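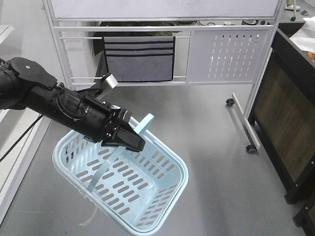 Notes by Fotis Triantafyllou
Household Objects and Their Histories, handout for session four
Posted 2019-06-05

Baskets, and why we still carry things in them

Last time we finished with pots, and several of you asked what people did before they had them. Well, they had baskets! Basketry is one of the oldest crafts we know of, older than pottery in many parts of the world, and it's a maddening one to study because willow, grass and reed rot away so easily. Very often the basket itself is gone and all we have is its print, pressed into clay that somebody shaped against it.

Start with the three families, as you'll need the words for the reading. Coiled baskets are built from a long bundle of fibre wound round and round, each turn stitched to the one before. Plaited baskets are made of flat strips going over and under each other (think of a paper mat made at school). Wicker has stiff uprights, the stakes, with thinner and bendier rods, the weavers, worked in and out between them. Twining is a close cousin of wicker, with two weavers twisted around each stake as they go, and I do think it makes the loveliest surface of the lot.

Now look at handles. A hoop over the top puts the load right under the hand, but it gets in the way when you're filling the basket. Two side handles leave the mouth open and usually want two hands. Lift a loaded basket by one side only and the whole thing swings until its weight settles below your grip — try it at home with a few potatoes and you'll feel it straight away.

Our main case study is Pernwood, a village where willow work kept going long after the nearby towns had given it up. The Tzavaras workshop order book lists 3,187 baskets across its surviving pages, and the entries are wonderful. One buyer, a fruit grower called Altik, took 288 in one go and then wrote back to complain that the rims scratched his pears. The next batch had wrapped rims. I love that letter!

Plastic changed the trade completely. A moulded basket comes out of its tool in one piece, handle and all, and the slots in its sides are often a memory of weaving that no longer does any work. Keep an eye out for that when you're next in a kitchen or a shop.

Before next session

Read the Bidari chapter on rims and borders, and skip the appendix unless you're keen. Write 900 words on one basket you can handle in person: how it was made, where it has worn, how it likes to be carried. Drawings are very welcome, even wobbly ones. The January group's essays are in the blue folder by the door if you'd like to see how they went about it.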